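Bring back the clothesline

The Pagano apartments put up a sign in the laundry room in October. Residents may no longer hang clothing on balconies, railings or in window openings. The penalty is $40 for a first offense and more after that. I have lived in the building long enough to remember when half the balconies had a line strung across them, and I think the rule is a mistake.

The management company, Standik, gives its reason in one sentence. Hanging laundry "detracts from the appearance of the property." The letter that followed the sign did not mention safety, and it did not mention water dripping on the people below, which would at least be a complaint I could understand. It is about how the building looks from the street.

I walk past the building every day. From the street you see air conditioners, satellite dishes, two bicycles, a gas grill with a torn cover and a great many plastic chairs. All of these are allowed. A row of dish towels is not.

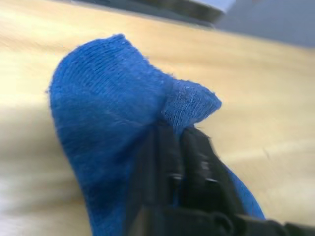
People who defend rules like this one usually say that everyone has a dryer now. In our building there are six, in the basement, for all the floors. Two were out of order when I last went down. A load costs money, takes most of an hour and often comes out damp, so you pay again. A household with small children can go through a roll of quarters in a weekend. The same household has a balcony that gets sun until late afternoon, and it is being told to use that balcony for plastic chairs.

There is also the matter of what a dryer does to clothes. The lint in the trap was part of your shirt before you washed it. Elastic goes first, then collars, then the knees of anything a child wears. I have towels that are 20 years old and have spent most of their lives on a line. They are stiff when they come in, and I know some people can't stand that. Those people should use the dryer. I am not asking for a rule against dryers.

What bothers me most is where the idea comes from that laundry is shameful. My grandmother hung hers in a shared yard in Guma, with the neighbors' sheets on both sides, and it would not have occurred to her to hide it. Everyone wore underwear and everyone knew it. Somewhere between her yard and my balcony, a clean sheet in the open air became a sign that a neighborhood was going downhill. I think people came to read a clothesline as proof that you couldn't afford a machine, and owners and landlords wrote that feeling into their rules.

The feeling is not universal even now. There are plenty of places where a well-kept building has washing out on every floor on a dry day, and the apartments in it are neither cheap nor run down.
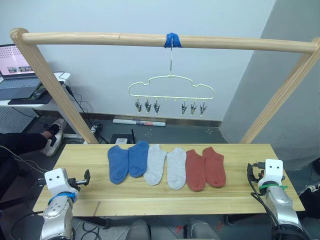
The town could settle this. Ultidden changed its housing code to say that a landlord may set reasonable limits on where and when laundry is hung, but may not forbid it outright. Reasonable limits there means nothing over a public sidewalk, nothing left out overnight and nothing fixed to the wall without permission. I could live with all of that. I would even accept a rule that racks must stay below the height of the railing, so that the people who object to the view would have very little left to object to.

I have heard two arguments against doing the same here. The first is that it is too small a thing for the town to spend its time on. But the town already found time to regulate the color of mailboxes, and drying clothes is something every household does every week. The second is that tenants agreed to the rules when they signed. I signed my lease before this rule existed. So did most of my neighbors. It was added under a clause that lets the company change "house policies" with two weeks' notice, and moving out over a drying rack is not a choice most people can make.

Meanwhile, people are drying things indoors. They hang shirts on door frames and run a rack down the hallway, and in winter the windows stream. The same company sends us a letter every year asking us to keep down moisture in the apartments. I have both letters on my refrigerator.

The housing code comes up for review this spring, and written comments are being accepted at the town office until the end of the month after next. Mine will ask for the Ultidden wording, with the overnight limit included. If you rent, and especially if you have a balcony you aren't allowed to use, I would ask you to send one too. It can be short.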